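Lilten Kitchen Scene Pack: Frequently Asked Questions
Last updated 2018-04-26

What is the Lilten Kitchen Scene Pack?
Lilten is a set of simulated home interiors for testing two-armed robots on tabletop work. You load a room, place your robot in it, pick a task and run it. The pack is made and sold by Grastier. It covers kitchens and combined kitchen and dining rooms.

Who is it for?
Mostly small teams that write control software and want to try it in a cluttered room before they book time on hardware. Several teaching labs use it too. If you need factory floors or warehouses, look at our Zaletcombe pack.

What comes in the download?
The pack has 35 rooms and 200 loose objects. Rooms come with fixed furniture, wall decoration and lighting already set up. Loose objects are food, kitchenware and odds and ends, and each one has its own mass and friction values that you can edit in a text file. You also get the task editor and a set of sample tasks.

Do I have to use your robot model?
No. The pack includes a two-armed robot with parallel grippers so that you can start right away. To use your own, import it through the Robot tab and set the base position by hand. Check the joint limits after the import. Most of the support mail we get about arms folding the wrong way comes down to limits that were left at zero.

What camera views can I record?
Any number, from any position. A camera can be fixed in the room or attached to any link of the robot. Cameras attached to a link move and tilt with it. You can save color, depth or both.
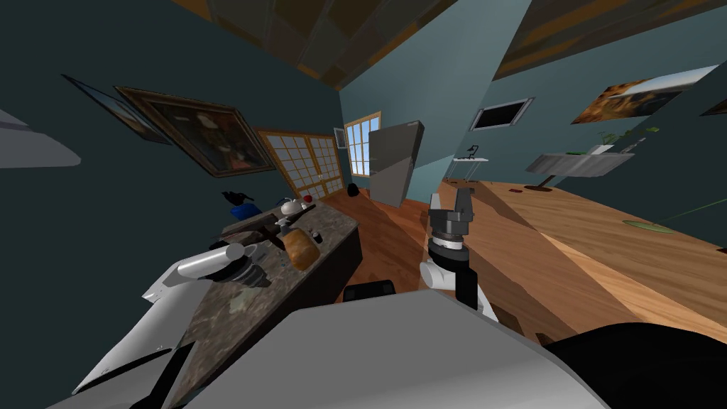
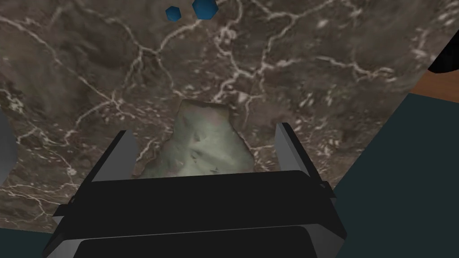

Stone countertop work, one wide view and one close view of the gripper.

Recording several views at once slows the run down. If you only need one of them for training, turn the others off in the Output tab and replay the saved run later to get the rest.

Can the objects be moved to new places?
Yes. Each task file has a placement section. You can give exact positions, or name a surface and let the program scatter the objects on it. Scatter uses a seed number, so the same seed gives you the same layout every time. Objects will not be placed inside one another, but they can end up out of reach of the arms. Use the Reach Check button before a long batch.

Do irregular objects behave properly in the gripper?
Better than they did in the first release. The old version wrapped every object in a simple box for contact, so a lumpy object was held as if it had flat sides. Version 2 uses a closer contact shape made of several pieces. Thin handles and spouts are still a weak point, and we suggest grasping those objects by the body for now. An update for handles is planned for October.

Can I change the wall color, floor or countertop?
Yes, under Surfaces. The swap changes the look only. Friction is a separate setting on the same page.

What kind of computer do I need?
A desktop with a recent graphics card and 30 GB of free disk space. It will run without a graphics card if you record no pictures, and some customers do this on a server overnight.

How many runs can I queue?
The standard license allows 1,000 runs in one batch. The lab license has no limit. Both let you start a new batch as soon as the last one ends.

Will a program that works in Lilten work on a real robot?
We can't promise that. Treat it as a place to find mistakes early. Lighting, cable drag and worn finger pads are not modeled closely enough to replace a hardware test.

May I publish pictures and results made with the pack?
Yes, with a credit to Grastier. You may not pass on the object files themselves. Ask us first if you want to include a full room in a public download.

How do I report a problem?
Send the task file, the seed number and the log to the support address on your invoice. Nassoro Mutiso handles Lilten support. Please don't send screen recordings unless he asks for one. The log is usually enough.

Is there a trial version?
The Mwakalinga room is free to download and includes the task editor. Files you make in the trial open in the full version without changes.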